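Bromeo Desk Reset Recordings
README, version 5

Maintained by Suleiman Ezeani and Mohsin Minhas, facilities group, Londbridge

Contents

The set holds 600 recordings of a two-armed station putting pens and markers into cups. Each recording covers one attempt, and failed attempts are kept. The work comes from the supply bench at Londbridge, where the meeting room kits are put back in order at the end of each shift. Until March all of that was done by hand by the people on the closing shift.

Video is stored one folder per session, 38 sessions in all. Joint positions for both arms are in the same folder as a CSV file with matching time stamps. Gripper commands are in a separate file.

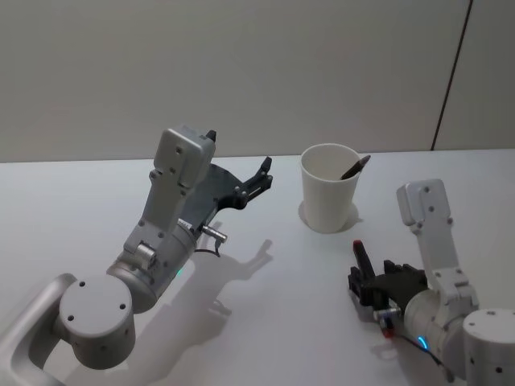
Job changes at the supply bench are the reason most people outside our group ask for this data, so they are covered first. Closing staff used to sort pens, refill the kits and carry them upstairs. They still refill and carry. Sorting now goes to the station, and one person per shift is assigned to set it up and check the result. Setup means clearing the white table down to a single paper cup, as at the start of a session, and making sure both arms can reach it. A pen leaning in the cup with its end above the rim counts as placed. Staff asked for that rule, as they pull pens out by the top and don't care which way they lean.

The station has not cut anyone's hours. It did change who works late. The last sort used to keep two people after closing, and now one stays. Some of the crew liked the extra time on their checks and said so. Their comments are in notes/staff.txt, with names removed at their request.

Labels

placed: the pen or marker ends up in the cup and the cup is upright
dropped: the item lands on the table
tipped: the cup falls over, whatever happens to the item
stopped: the person on shift ended the attempt

Labels were entered by the person on shift and checked later by Mohsin Minhas. Where the two disagreed, both labels are kept in the column label_2.

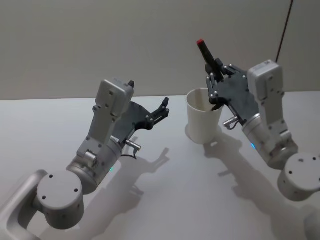

A stopped attempt should not be read as a robot error. People stop the station when they need the table, when a delivery comes in, or when they are going on break. The reason field is often blank. We did not make it required, because the crew already had a paper log to fill in for Bañuelos, the outside firm that handles safety checks.

Known problems

Sessions from the first week have time stamps that drift by about a second. Four folders are missing the gripper file. The Cestoda export tool drops rows with empty fields, so use the raw CSV if you need stopped attempts.

Use

Internal use and research are fine. Do not use the recordings to rate individual employees. Shift names were replaced with codes before release, and requests for the key will be turned down.

Last updated Wed 9 November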